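Incidencia: vaciado de contenedor con objetos mezclados
Solicitante: Elsie Hollis, Grinano
Asignada a: Édgar Huanca
Estado: en seguimiento

La solicitante comunica que la célula completó 2 de 20 ciclos sin intervención del operario y consulta si puede destinarse ya a la recogida doméstica.

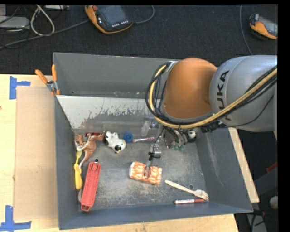

Contenedor de trabajo con juguetes, tenedor y rotulador.

Se ha revisado el registro de abril. Los fallos se concentran en las piezas delgadas próximas a las paredes. No se autoriza el uso sin supervisión. Queda pendiente repetir la serie con 300 ciclos.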